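Housekeeping Skills, Unit 2: The Bed Against the Wall

Notes to go with the practical. Read these before you come in, please, because I talk fast once there's a mattress in front of me and I will skip things.

So, last time we did the easy bed, the one you can walk all the way around. You strip it, you square it, you do your corners, you go have coffee. This unit is the bed that's shoved up against a wall along one side, and I'm going to be upfront, it's the one I still grumble about after all these years. Most of the guest rooms at the Gelberg are laid out like this, and so is nearly every student room in Edlow Hall, so you'll meet it a lot!

What makes it annoying is the far side. On an open bed you can stand at any corner and get both hands under the mattress. Against a wall you've got two corners you can reach and two you have to lean for, and leaning is where people hurt their backs and where sheets go crooked.

Start with the fitted sheet. Do the wall corners first (always, always, even if it feels backwards). If you do the near corners first you'll have no slack left, and you'll be kneeling on the mattress yanking at elastic and calling it names. Pull the bed out a hand's width if it'll move. If it won't move, lift the mattress corner with one hand and feed the sheet under with the other. Then come back to your own side and do the near corners, and only then smooth.

Smoothing goes from the wall toward you. Use the flat of your forearm if your arms are short like mine. Little wrinkles in the middle of a fitted sheet are fine at this stage, a bedspread is going on top anyway. Big folds are not fine, you can feel those through anything.

Clear the surface before you do any of this, too. Cloths, socks, phone chargers, whatever's been dropped on there. A small cloth left on a mattress has a way of ending up under the sheet, and then there's a lump, and then there's a phone call from the guest.

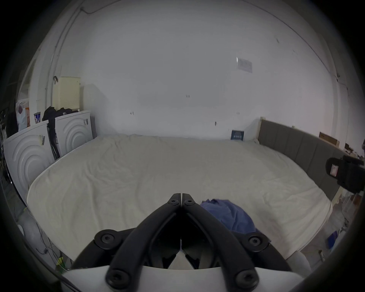 One student wrote back on the draft of these notes: I tried the wall corners first at home and the sheet kept popping off the far one every time I pulled the near side tight. Is my sheet too small or am I doing it wrong?

Could be either! Check the depth of the mattress against the label on the sheet. If the sheet's deep enough, then you're probably tucking only the very edge of the elastic. Get your whole hand under there and drag the elastic well in, a good palm's length. The Fudel sheets we use in the practice room have a generous pocket, so you shouldn't have this trouble in class, but the older stock will do it to you.

Now the bedspread. Lay it out folded lengthwise, with the fold running down the middle of the bed, and open the far half toward the wall. Don't throw it. I know it looks great when hotel people throw it in videos, but with a wall there it just bunches up along the back and you spend longer fixing the bunch than you saved. You want the far edge to drop between the mattress and the wall if there's a gap. If there's no gap, fold that edge under itself so it makes a straight line, then smooth toward you again.

Headboards: a padded one is forgiving, since you can push the bedspread right up to it. Run your hand down the channels between the panels while you're there, they collect dust like nothing else. Wood trim gets a dry cloth only.

If there's a card propped up on the bed or against the wall, read it before you touch anything. I mean it. A card that says not to touch means you leave it and whatever goes with it, and you go ask the floor lead. Same with notices taped to walls. You don't straighten them, you don't peel them off, you don't tuck them into a drawer.

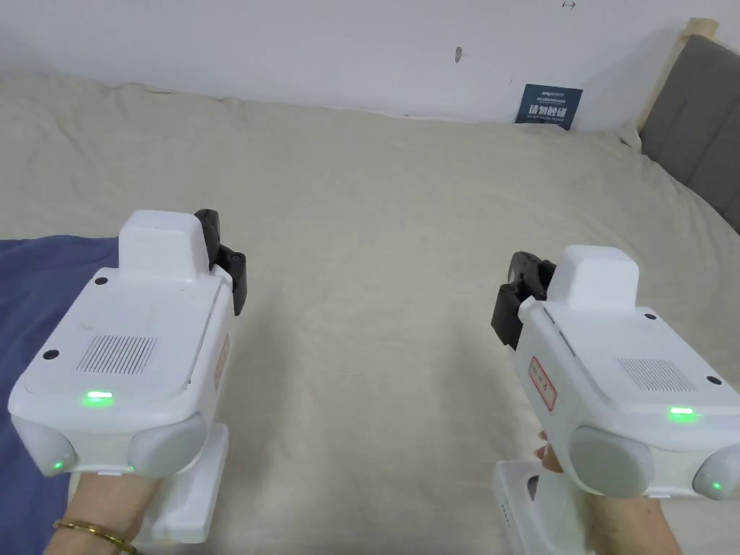
Cream bedspread rumpled up along the wall, with a "do not touch" card (请勿触碰) standing at the back.

Extra blankets go on last, folded, on the near side or across the foot. Ask which your building does, because Rondonuwu House likes them across the foot and the Gelberg doesn't.

For the practical you'll work in pairs, one on each reachable corner, and then swap. We're in room 418, wear flat shoes, and bring your own dusting cloth. Unit 3 is pillows and bolsters, so have a look at that handout if you finish early.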